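About Darngate

Darngate makes and sells artificial fruit. We started in January with one table of pears, and the range now runs to 62 shapes, most of which we would happily put in our own kitchens. A few we are still arguing over.

We don't believe everything the trade says about itself. "Lifelike" is printed on nearly every box of imitation fruit sold in this country, and most of it would not fool a wasp. Ours is meant to look decent in a bowl or on a bamboo mat from across a room. Pick it up and you will know – we see no point in claiming otherwise.

Our lines:
Keltau – oranges, peaches, pears
Simiyu – strawberries and other small fruit
Mokska – mats and bowls

Shops often ask whether displays like these sell more groceries. We have seen charts that say so, mostly drawn up by people with displays to sell. Buy a set of 6, put it out for a month and look at your own till.

We do not do grapes. We tried them twice and they came off the stalk.

Trade orders go out in boxes of 91. Bags are extra, and you probably have plenty already.

Page last changed 12 Nov 2002

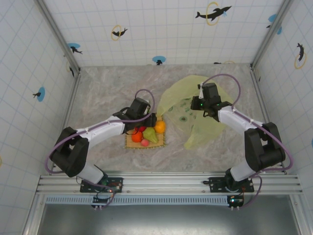 One shopkeeper wrote to tell us that the peaches are fine but the strawberries collect dust in the pips, and that a soft brush works better than the damp cloth we recommend.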